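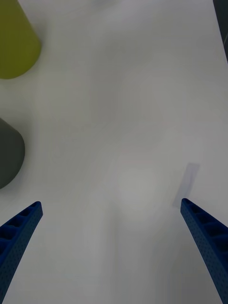
Chapter 7
Comparing Grippers Without Fooling Yourself

Sooner or later someone will hand you two grippers and ask which is better. The correct reply is "better at what?", and you should practise saying it in a pleasant tone, as you will be saying it for the rest of your career.

When Kerstin Öberg joined the test lab at Hafstein, her first job was to settle an argument of this sort. One camp wanted the Farkness parallel jaw, a stiff metal affair with rubber pads. The other wanted the Ovano, whose fingers are printed, hollow and inclined to give a little when they meet something. Each camp had a video. In each video the favoured gripper picked up a cup flawlessly and the rival knocked it off the table. Öberg asked how many attempts had been filmed and left out. The meeting ended early.

She then ran the comparison properly, or thought she had. Over several weeks in June the lab logged 1,102 grasps, and the Ovano came out comfortably ahead. It was Bình Mạc, checking the log for quite another purpose, who noticed that almost all of the Ovano runs had been done in the morning and almost all of the Farkness runs after four in the afternoon, when sunlight reached the table and the wrist camera began to see bright patches where there ought to have been plain white surface. The experiment had measured the windows.

We shall come back to the Hafstein log several times in this chapter. It is a good log. It records nearly everything except the thing that mattered, and in this it resembles most of the logs you will inherit.

7.1 What is being compared?

A gripper never arrives alone. It comes with a mounting plate, a controller, a cable that is slightly too short and a set of default settings chosen by a person who had never seen your objects. Change the gripper and you generally change several of these as well. If success goes up, you know that one bundle of parts did better than another bundle of parts. That may be all your employer wants to know, and there is no shame in reporting it, provided you call it a bundle.

Suppose you do want to say something about the fingers themselves. Then the arm, the camera position, the approach speed and the closing force must be the same for both, or as near as you can get them. The camera causes the most grief. Long fingers fill more of a wrist camera's view than short ones, and they hide a different part of the table. A controller tuned on one view may do badly on the other for reasons that have no bearing on grip — yet the score sheet will say "grasp failed" either way.

Jae-in Jang's solution, used in the second Hafstein trial, was to split each attempt into four stages: find, approach, close and lift. A failure was charged to the stage in which it first appeared. Of the 181 failures recorded for the Farkness jaw in that trial, 72 turned out to belong to "find", before the jaw had come anywhere near an object. The Farkness camp was delighted by this and wished to have those failures removed. Jang declined, but did report them in a separate column.

7.2 Choosing the objects

There is a strong temptation to test with whatever is lying about in the lab. Resist it, or at least write down what was lying about. Cups and other rounded things flatter a compliant finger, which can settle against a curve. Thin flat items punish nearly everybody. A set made up entirely of one kind will give you a clear answer to a question you did not mean to ask.

The set should be fixed before the first run, and so should the positions. Armindo Bettencourt, whose Hukinach protocol we follow in the exercises, marks out 60 placements and draws their order from a shuffled list. Operators dislike this. Left to themselves, they put the object where the gripper will enjoy it most.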